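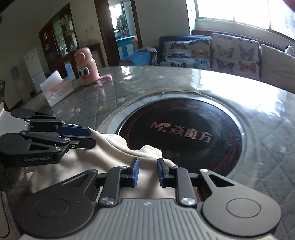 Search this site Go

Jandport puts grippers to work on the folding

2 min read

May 23, 2020 - I'm Theerawat Sitthichai and I run the household services crew at Jandport, so I get to share this one! We're bringing in grippers for cloth handling, starting with our Zekonside team. Folding and bunching linen all shift is murder on the wrists, and 16 of us have the physio bills to prove it. Everyone keeps their job and their hours - eight of the crew are training as operators, with a pay bump from January. I've had a go myself and I'm still pretty clumsy, but I'm loving it. Come and try it at our Muletti depot!

Media contact: Theerawat Sitthichai, Jandport
© 2020 Jandport
Back to top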